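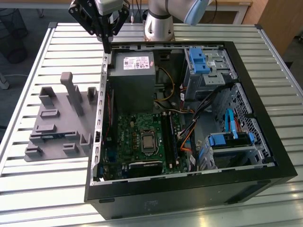 Notebook, Workcell 2 – Evaluation of the Skaltus Disassembly Kit

Entry for April, second week of the trial

Purpose of this entry

To record the state of the Skaltus kit after the first full set of runs on desktop computers, and to set down the points that must be settled with the supplier before the trial period ends. The offer under review covers the parallel gripper, the printed fixture tray, the task software and 60 days of remote support. The arm is our own and is excluded from the price comparison.

Setup

Tower on its side on the slatted table, side panel off, interior facing up. Fixture tray to the left of the case. The tray is the second revision received from Skaltus. The first was returned on account of a bowed base plate, and the replacement sits flat on the rails.

The cases come from the Pamberg office clearance. 18 units were set aside for the trial. All side panels are removed by hand before a unit enters the cell, as the quoted version of the software does not cover them.

Runs to date

Total pick attempts logged: 153. Of these, 81 were on memory modules and the remainder on cables and drive latches. Attempts stopped by the operator are included in the total. Attempts stopped by the software before the gripper closed are not, and Skaltus should be told this when the figures are sent, since their own reports appear to count them.

Memory modules. Acceptable once the approach height was raised. The memory slots in these units run close together and the fingers must come in square to the row. Retaining clips are still opened by hand.

Cables. Not acceptable at present. The yellow and black power supply wires arch up over the interior and do not lie the same way in any two units. The software proposes a grasp on the bundle and then withdraws it when the arm moves closer. The blue SATA cable is easier to find, and grasps on it were steadier, but the pull direction is wrong for a connector in that position. See the note in the margin of the previous entry.

Drive latches. The blue latches are located reliably. Pressing them is another matter. The finger tips slide on the plastic, and a rubber pad was tried on one finger with some improvement. Skaltus lists a padded tip as an accessory at extra cost. We will ask for a pair on loan.

Power supply. Not attempted. The kit is quoted for parts lighter than this one, and the screws would have to be taken out beforehand in any case.

Clearance

The gripper has to come down past the metal rim of the chassis, and two of the taught positions leave very little room on that side. Both have been marked for re-teaching. Until this is done, the cell is to be run at reduced speed with an operator at the stop button.

Comparison with the other offer

Flindimus has submitted a service proposal in place of a kit: their staff would configure the cell and maintain the task programs for an annual fee. The proposal is clear on response times and vague on which computer models are included. Van Damme, who would supply spare parts under either arrangement, has confirmed that finger sets are kept in stock. Delivery terms for the tray are still open.

Open items

Request padded finger tips on loan.
Ask Skaltus whether the grasp proposal can be locked once accepted.
Obtain the drawing files for the tray, or written terms for reprinting it in house.
Ask Flindimus for a list of supported cases.
Re-teach the two positions near the rim and log the new values here.
Repeat the memory module runs with the remaining Pamberg units after re-teaching.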